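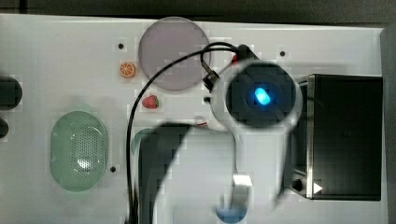
# givach-recipes:祖母のレシピカード転記データ

Kerttu Mäkelä が親戚中の引き出しから集めた手書きレシピカードを、ひたすら打ち込んだデータセットです。収録は332件。カードは3000枚ほしかったのですが、親戚の引き出しにも限りがありました。

## 中身

| ファイル | 内容 |
|---|---|
| `cards.csv` | 転記本文。1行1カード |
| `units.csv` | 単位の換算表(後述の悩みの種) |
| `places.csv` | カードの出どころ。Givach、Prinenham、Oltmont の3か所 |
| `notes/` | 欄外の書き込み。大半は親戚への苦情 |

文字コードは UTF-8、改行は LF です。`cards.csv` を表計算ソフトで開くと「1/2」が1月2日になります。カップ半分の砂糖が正月明けに化けた状態で送られてきた修正依頼は、そのまま閉じます。

## 転記の方針

- 誤字は直さない。「バタ一」(末尾が漢数字)も原文どおり。
- 読めない字は `[?]` とする。Oltmont のカードは `[?]` の合間に料理が書いてあると思ってください。
- 「いつもの量」「適当に」は数値にせず、`amount_text` に残す。
- 油染みで消えた行は `stain=1`。おいしい料理ほど染みが多い、という仮説は未検証です。

## 単位について

`units.csv` には40種類の単位があります。このうち「叔母の手ひとつかみ」は、叔母が二人いるため `handful_a` と `handful_b` に分けました。どちらの叔母も、自分の手のほうが標準だと主張しています。

付け合わせの果物は `garnish` 列に入れました。Prinenham のカードは、肉にも魚にもとりあえずオレンジを添えろと言ってきます。
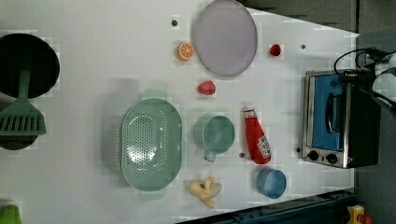 *図1:オレンジのスライスと薄紫の皿。*

## 既知の問題

- 20件は材料だけで手順がありません。書いた本人は知っていたので、書く必要がなかったのでしょう。
- カード番号118と119は同じスープですが、塩の量をめぐって食い違っています。統合はしません。家庭の平和に関わるためです。
- オーブンの温度が「強め」「もっと強め」の二段階しかない家があります。`oven_c` は空欄のままにしました。
- `notes/` の固有名詞は伏せ字にしてありますが、家族が読めば全員わかります。

## 読み込み

付属の小さなスクリプト `gape.py` を使います。名前の由来は Gape という村で、深い意味はありません。

```
python gape.py cards.csv --place prinenham --no-stain
```

`--no-stain` を付けると、件数がかなり減ります。

## ライセンスと連絡先

データは CC BY 4.0 です。料理の出来については無保証。カードを追加したい方は、表と裏の両方を転記して Issue に貼ってください。裏面に買い物リストしかない場合も、それはそれで歓迎します。

最終更新:2024/11/05(`handful_b` の換算値を修正。本人の申し入れによる)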